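Recording Demonstrations for the Cube-to-Box Task
Operator Guide, Desktop Arm Stations

Purpose
This guide sets out the procedure for recording teleoperated demonstrations on the Udix desktop stations. It applies to all operators contributing to the Kiiskinen collection. Questions about the task definition should go to Carter Doucette. Questions about storage and uploads should go to Trevor MacPherson.

Each demonstration is one complete attempt at a single task: the follower arm picks up a cube from the paper work surface and places it in the open box. The learning system is trained only on what operators record, so hesitation, corrections and careless starts will appear in its behavior.

Before You Begin
Operators must have completed the station introduction and at least 13 practice episodes. Practice episodes are saved to a separate folder and are not used for training.

Reserve the station in Grokwood for the full session. Saturday sessions require approval in advance.

Step 1. Prepare the station
Lay the paper sheets end to end along the table and press the seam flat. Replace a sheet if it is torn or curled. Light marks from use are acceptable and do not need to be removed.

Set the box beside the far sheet, on the side of the paper opposite the arm. The box must stand upright with its opening clear. Check that the arm's cable hangs freely and will not catch when the arm reaches across the table.

Step 2. Check the cameras and the light
Open the preview in Irkasico and confirm that every camera is updating. The box, the gripper and the full near sheet must be in view of the overhead camera. Do not adjust a camera between episodes. If one is bumped, stop the session and enter a note in the log.

Daylight is permitted. The collection is meant to cover ordinary changes in room lighting, and operators should not close the blinds unless direct sun falls on the paper itself.

Step 3. Set the starting position
Bring the arm to its home position with the leader handle, then release the handle and wait for the follower to settle. Place the cube on the near sheet at the position shown on the session card. Rotate the cube as directed on the card. Do not choose your own positions, even when two cards in a row look alike.

Step 4. Record the episode
Press Start and wait for the tone. Move at a steady pace, approach the cube from above, and close the gripper once. Lift before moving sideways. Lower the cube into the box until it is below the rim or resting on the bottom, then open the gripper fully. A cube that comes to rest slightly above the rim is accepted as long as it is inside the walls.

If the cube slips, one further attempt at a grasp is allowed. After that, end the episode and mark it Failed. Failed episodes are kept, so please do not delete them.

Step 5. Finish with the arm clear
Raise the arm away from the box with the jaws open and hold still for 2 seconds before pressing Stop. The final view should show the cube in the box and the gripper well above the table.
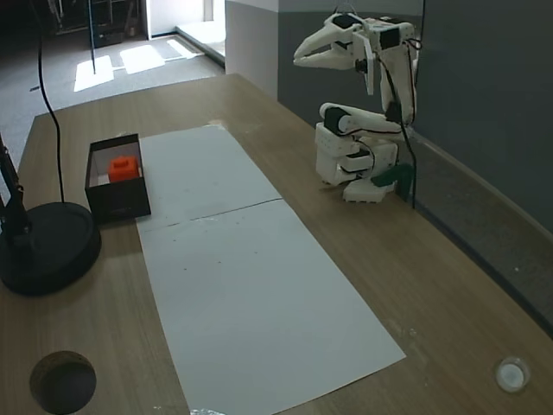 Step 6. Label and reset
Choose Success, Failed or Discard. Use Discard only for equipment faults or for a person reaching into view during the recording. Take the cube out by hand, return the arm to home, and draw the next session card.

Session Limits
A session ends at 80 episodes or when the operator becomes tired, whichever comes first. Take a break away from the station at the halfway point. The collection held 2,306 accepted episodes at the end of April, and further sessions are being scheduled for less common cube positions.

Uploading
Close Irkasico before starting the upload. Leave the station computer on until the Grokwood entry changes to Received, and record the session number in the log sheet.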